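Malwood drawer collection: minutes of the project meeting, Mar 7, 2022

Chair and minutes: Beat Aigner
Present: scene building, driving, labelling, training
Apologies: one from training, who sent notes beforehand

1. Last meeting

Minutes accepted. Two actions from February were still open. The new headset straps have been ordered and the page on naming episodes is written, though it needs a home on the shared drive. Everything else was closed, which made for a very cheerful start.

2. How the collection is going

We set out to gather 100 accepted episodes of the drawer task in the simulated Malwood room, and we have 68! That is further along than the plan had us, and the last batch was the cleanest so far. The drivers deserve the credit. They have settled on a calm, unhurried style of reaching, and the recordings are a pleasure to go through.

Reminder for anyone joining late: an episode begins at the reset, and the driver ends it with the foot switch once both arms have been brought back. One instruction, one episode. If the driver changes their mind halfway through, it gets thrown out, however pretty the motion is.

Labelling asked whether small hesitations should be trimmed. Long talk about this. Training would like them kept, as the model has to cope with slow approaches too, and a driver pausing to line up the fingers is useful to learn from. Agreed to keep pauses and trim only the dead time before the first movement.

3. Review of head views

We went through three views from the Malwood set on the big screen.
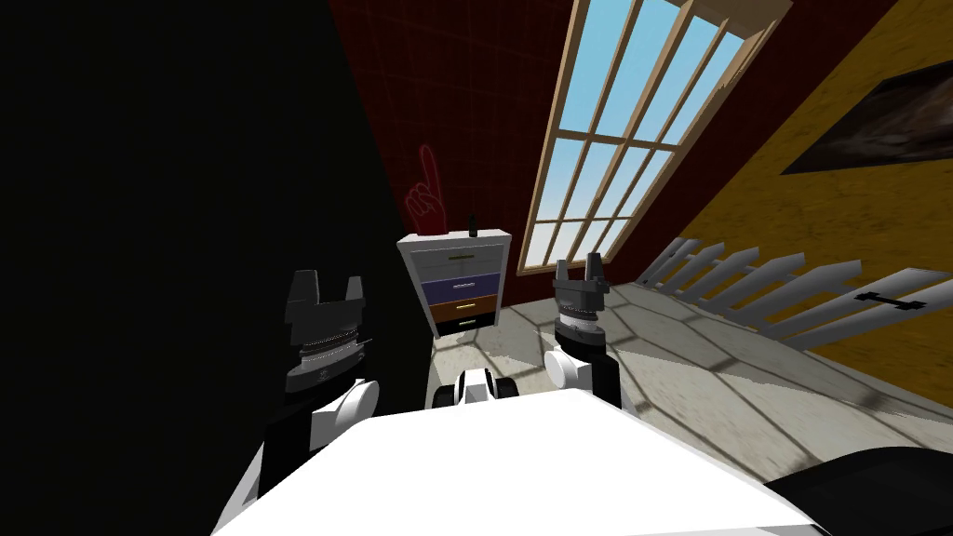
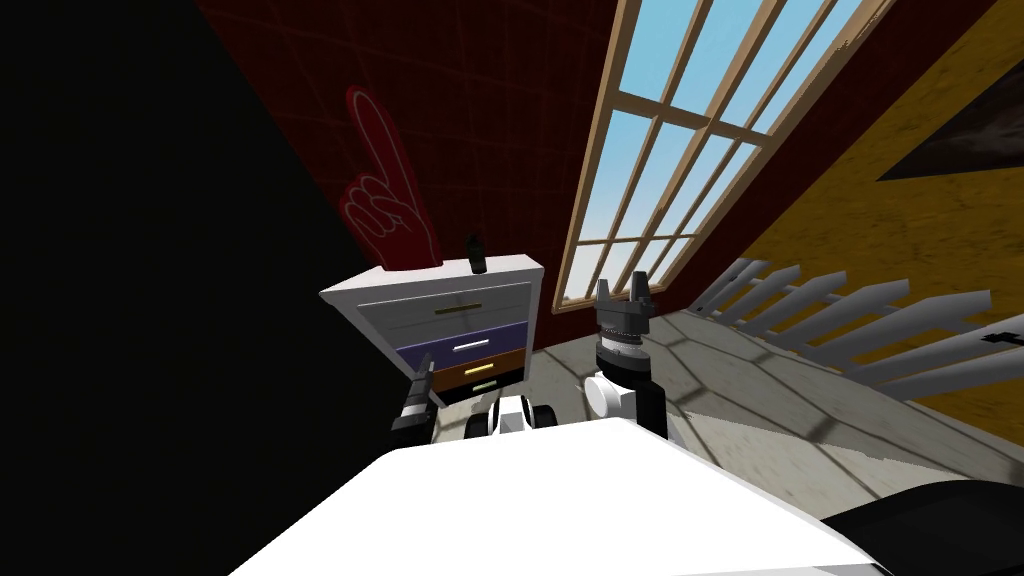
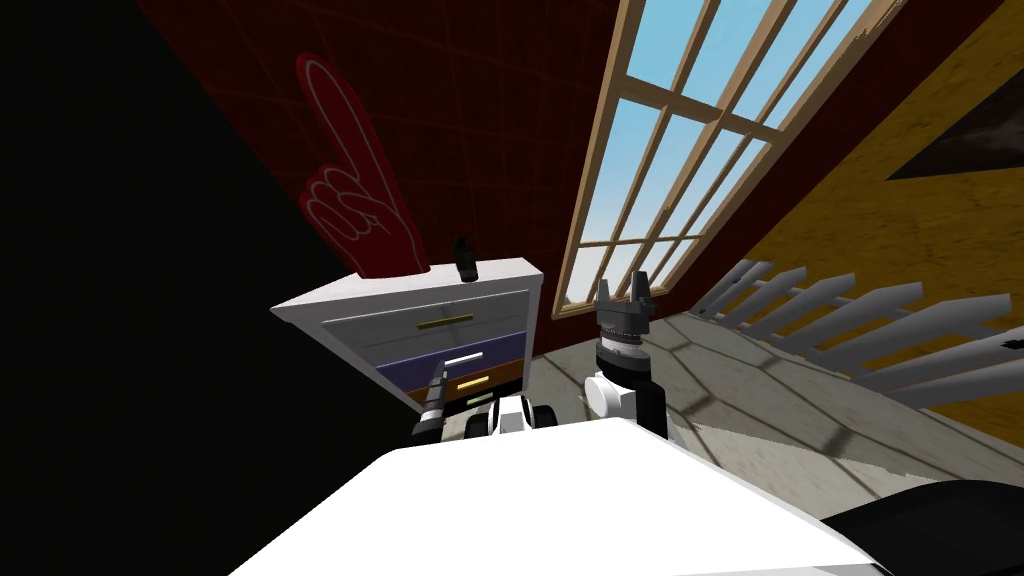

Malwood room, head view: the chest of drawers, with the small dark bottle on top, in all three.

Points raised:

The tilt. All three lean strongly, and the discussion was livelier than expected. Driving likes it, as it is what they get when they bring the head round to see past the torso. Training is happy to have it in the set as long as the head pose is saved with every step. Scene building checked during the meeting and it is being saved. Tilted views stay in, and we will add a batch with the head level so that there are both.

The torso. It takes up a lot of the lower part of the picture and in the second and third views it hides some of the left arm. Someone suggested cropping it away. The feeling in the room was against, because the robot will have the same body in the way when it runs by itself, and the model may as well get used to it now.

Drawer colours. These are lovely to work with. The purple and brown fronts in the third view can be told apart at a glance, and instructions such as "open the purple drawer" are easy to write and easy to check. The first view has a much darker third drawer, somewhere between navy and purple, and two labellers had given it different names. We agreed on one word list, to be pinned above the labelling desk. Handles will be named by drawer and not by colour.

The bottle. Small and dark, and a really good test. Training would love a short side task with it once the drawers are done. Everyone was keen, possibly too keen, and Beat asked for it to be parked until the 100 are in.

The dark area on the left. It fills a large part of each view and gives the model nothing to go on. Scene building will try another lamp setting on a copy of the room. The present lighting is to be left alone until the set is complete.

4. Tools

The Horgan replay viewer now steps backwards as well as forwards. Applause for this one! Labelling says it has changed their afternoons, particularly for finding the moment the fingers close. One bug: after stepping back past the reset, the left and right gripper readings swap places on the panel. The saved data is fine, only the display is wrong.

Wirkon export ran overnight without stopping. File names with spaces still trip it up, so underscores please.

5. Driving rota

Sessions stay at 4 episodes before a break. A request to go up to 8 was turned down, as the later recordings in long sessions were visibly more hurried. Two people from labelling would like to learn to drive and will sit in on the next sessions. Very welcome.

6. Next room

Mudis is nearly ready and will have a kitchen counter. Scene building gave a quick tour of the plans. Doors that swing will be new for all of us, and the drivers were already arguing over who gets the first go.

7. Actions

Word list for drawer colours: labelling
Level-head batch, planning and recording: driving
Lamp test on a copy of the Malwood room: scene building
Fix for the swapped gripper readings in Horgan: training
Move the naming page to the shared drive: Beat Aigner

8. Any other business

The kettle in the driving room has been replaced. Next meeting once the level-head batch is recorded, same room.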